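4.2 Garment handling with the Traltine kit

The Traltine kit, sold by Estinero as a pair of hand-held grippers with recording software, was reviewed over 24 sessions in furnished homes in Fumodbridge. Operators collected 1,149 episodes, of which 294 involved clothing. Setup followed the vendor's quick-start guide without changes, and calibration was repeated whenever a finger pad was replaced. Sabina Chowdhury checked the clothing episodes against the criteria used by Rankin for folding tasks – sleeve alignment, hem alignment and final outline.

Replacement pads were fitted 4 times, in each case before the wear limit given in the manual. Tracking was lost most often when both grippers worked close to the body of the garment and one of them covered part of the other camera's view.

Figure 3. Long-sleeved garment spread on a bed, view from one gripper.

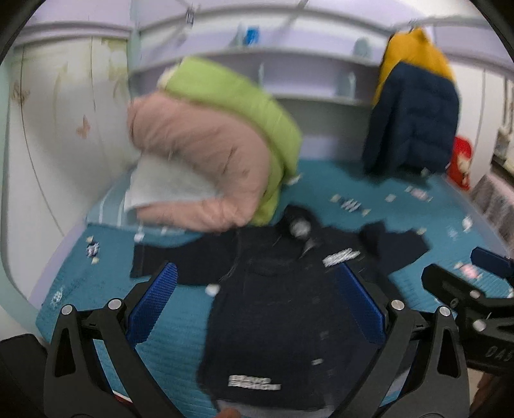
Clothing episodes were labeled by garment part, with separate entries for sleeves, collar, hem and body. Dark fabric made the inner folds hard to outline, and the labelers relied on stronger cues where they had them. On the black garment in Figure 3, the two areas of white lettering are too blurred to read but still separate chest from lower body, and the pale strip marks the bottom hem. Plain dark garments were labeled by outline alone.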